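Course handout, Unit 5: Reading and Writing the Technical Manual
Department of Professional Communication
Prepared by Bernice Quartey. Revised in July with additions from Ebenezer Arthur.

Students should read this handout before the seminar and bring a marked copy. The set reading is the Flatano pump manual (second edition), which is held at the Jallbridge library desk under shelf number 1063. The library copy may be used for two hours at a time.

## 1. Scope of the unit

A manual is a document that a reader consults while doing something else. Most of the difficulties discussed in this unit follow from that fact. The reader of a report sits down with it. The reader of a manual has one hand on a valve, or is on the telephone with a customer, or is standing in a cold plant room at the end of a shift. Sentences that would pass without remark in a report can fail badly under those conditions.

Unit 4 dealt with reports and proposals. The habits formed there remain useful, but two of them must be set aside. Variation in wording is the first. In a report, a writer may refer to "the housing" in one paragraph and "the outer casing" in the next. In a manual, the reader will assume that these are different parts and will go looking for the second one. The other is the long introductory clause, which delays the verb and so delays the action.

## 2. Parts of a manual

The order given here is the conventional one. Individual firms depart from it, and students who join a firm with a house style should follow that style.

- **Front matter.** Title, model or version covered, issue number, contents list.
- **Safety information.** General warnings that apply throughout.
- **Overview.** The equipment or system in outline, with the names of its main parts.
- **Installation or setup.**
- **Operation.**
- **Maintenance.**
- **Fault finding.**
- **Reference data.** Dimensions, settings, part numbers.
- **Index.**

The overview deserves more care than it generally receives. It fixes the vocabulary for everything that follows. If a part is named in the overview, that name is binding in every later section, in the captions, in the index and on the parts list. The Flatano manual is weak on this point: the overview introduces an "inlet screen," and the maintenance chapter tells the reader how to clean the "filter." Students are asked to find two further cases before the seminar.

## 3. Instructions

### 3.1 Form of the sentence

An instruction begins with a verb in the imperative. "Close the drain valve" is an instruction. "The drain valve should be closed" is ambiguous, as it may be read as a command or as a statement about the condition in which the valve ought to be found. This ambiguity has practical effects. A technician who reads it as a description will go on to the next step and leave the valve as it is.

Where an instruction depends on a condition, the condition comes first:

> If the pressure is above the red mark, open the relief valve.

The reverse order invites the reader to open the valve before reaching the end of the sentence.

### 3.2 One action to a step

Each numbered step should contain one action. Two actions may be joined when they are performed together, as in "Hold the lever down and turn the key." They should not be joined simply to save space.

The result of a step, where the reader needs to know it, is placed in the same step but in a separate sentence and in the present tense: "Press the reset button. The green lamp comes on." Writers often use the future tense for results ("will come on"). The present is shorter and is preferred in this course.

### 3.3 Numbering

Steps that must be done in order are numbered. Items with no fixed order are bulleted. A numbered list of items with no fixed order suggests a sequence that does not exist, and the reader may waste time following it.

Numbering restarts with each procedure. Cross-references should therefore give the name of the procedure as well as the step, for example "see Draining the Tank, step 5." A bare "see step 5" has been the most common fault in student drafts for this unit.

## 4. Warnings

Three levels are used in this course.

| Word | Use |
|---|---|
| Warning | A person may be hurt |
| Caution | Equipment or data may be damaged |
| Note | Information that helps but carries no risk if missed |

A warning is placed before the step to which it applies, never after it. It states the hazard, then the consequence, then the means of avoiding both. "Hot surface. The outlet pipe can burn the skin. Wear gloves." Three short sentences are enough in most cases.

Students frequently ask how many warnings are too many. There is no fixed number. Where every step carries a warning, however, readers begin to skip over them, and the one that matters is skipped with the rest. A general hazard that is present throughout a procedure should be stated once, at its head. Particular hazards remain with their steps.

Notes require the most restraint. A draft submitted last term on the Ofori ticket printer contained more lines of notes than of instructions. Much of the material was sound and belonged in the overview, where it was eventually moved.

## 5. Describing equipment in words

A description of a device normally proceeds in one direction and keeps to it: from the base upward, from the inlet to the outlet, or from the front panel to the back. The direction should be announced in the first sentence. Function is given after location, so that the reader has found the part before being told what it does.

Left and right require a stated viewpoint. "On the left side" means nothing to a reader who may be standing behind the machine. The usual solution is a single sentence in the overview, such as "Left and right are given as seen by an operator facing the control panel." It should be repeated at the start of any section that may be read alone - maintenance in particular.

Comparisons with familiar objects are permitted when the likeness is one of shape and the object is known to all likely readers. "A disk the size of a coin" is poor for a manual sold in several countries, as coins differ. A measurement is better.

## 6. Tables and reference data

Reference data is consulted, and is seldom read through. Tables should be arranged by what the reader already knows. A technician with a fault code in hand needs a table sorted by code. A technician who can hear a knocking sound, and has no code, needs a table sorted by symptom. The Flendico service guide supplies both, at the cost of one additional page, and is recommended as a model.

Units are given in the column heading and not repeated in each cell. Empty cells are not permitted. Where no value applies, the cell should contain the words "not used" or a similar phrase, so that the reader does not suspect a printing error.

## 7. Testing a draft

No manual should be issued until a person who did not write it has followed it from beginning to end. The procedure for the class exercise is as follows.

1. Give the draft to the tester without any spoken explanation.
2. Ask the tester to carry out one complete procedure.
3. Write down each pause, each wrong action and each question.
4. Do not answer questions during the test.
5. Mark the line in the draft at which each difficulty arose.

The fourth step is the hardest to observe. Writers feel a strong wish to help, and a test in which the writer has helped is of little value. Mr. Arthur recommends that the writer sit behind the tester and keep silent until the final step has been attempted.

Difficulties should be traced to their source before any correction is made. A tester who halts at step 8 may have been misled at step 2, and a change to step 8 alone will leave the fault in place.

## 8. Assignment

Write a manual section for a household or office device of your choice. The section must contain one overview, one procedure with at least one warning or caution, and one table. The overview is limited to 255 words. No limit is set for the remainder, although markers will take unnecessary length into account.

The completed test record from Section 7 must be attached, along with the marked draft used by the tester. Work submitted without the test record will be returned unmarked. Corrections made after the test should be shown in a different color from those made before it.

Submissions are accepted at the department office until 4 p.m. on the closing date shown on the notice board. Questions about the choice of device should be put to Ms. Quartey. Requests to use equipment from the Jallbridge workshop should be made to Mr. Arthur, in writing, before any drafting begins.
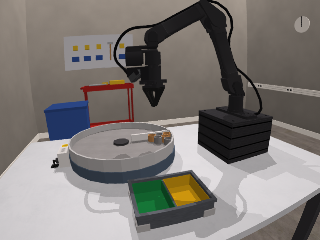
Students who wish to change their device after the draft stage must submit a new overview and repeat the test with a different tester. The original test record should be kept and handed in with the second.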